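The Fruit Table at Kilville

The fruit table stands near the back door of the Kilville community hall, between the coat hooks and the radiator. I came to talk with the woman who has looked after it for 11 years. She asked me not to print her name, because in her opinion the table should be known and she should not. We spoke in the kitchen, with the door open, so that she could still hear who was coming in.

The idea began in November, in a bad year for her street. The Divlow grocery had closed, and the nearest place to buy an apple was a bus ride away. "People still had bread, they had cans," she told me. "But the fruit disappeared from the houses. You could see it in the children's lunches." She carried her own kitchen table to the hall and put out what she had bought with her own money. It was gone before four in the afternoon.

Today the fruit comes from Jarodero, a small wholesaler, which gives her the pieces that are too small or too oddly shaped for the stores. I asked if it bothers her to receive what others do not want. She shook her head before I finished the question. "A small banana is a good banana. A child eats all of it. With a big one you find the half under the sofa."

She has strong opinions about how the fruit should lie. In the first years she used deep baskets, which were a present from a neighbor, and she still speaks of them with some anger. The pears at the bottom were always bruised, and people had to dig with their hands to find them. Now she prefers a low tray with straight sides and one kind of fruit in it at a time. The rest waits on the table beside it, directly on the mat.

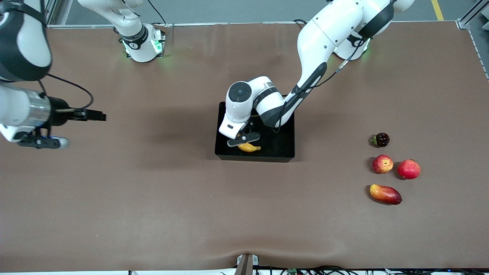 A small banana in the black tray, with more fruit on the brown mat.

The mat was a long discussion, she said. Before it there was a cotton tablecloth with a printed border, and every week she took it home and washed it. Juice from plums does not leave cotton easily. She tried an oilcloth after that, but it smelled, and a peach rolled on it like a ball. The brown one she chose for its color. "White makes every spot look like an accident. On brown, the yellow and the red look fresh — even when they are a little tired." It does not always stay flat, and she pulls at the edge when she walks by. She did this two times while she was showing me the coat hooks.

Bananas have their own rules. She keeps them away from the apples if she can, because they ripen too fast together, and she never puts them near the radiator. When they turn spotted she takes them to the kitchen and makes banana bread from her sister's recipe, which she would not give me. On a good week up to 52 people come by, and the bread is finished by the first nine.

I wanted to know if some visitors take too much. She was quiet for a moment. "In the beginning I watched. I stood there like a guard, and people took one grape and ran away. So I stopped standing there." Now she stays in the kitchen, and she says the fruit is divided better without her.

Next spring she hopes to have a second table at the Sima housing blocks, on the other side of the river. The room there is smaller and has no sink, and she is still asking for a key. She has already bought the tray.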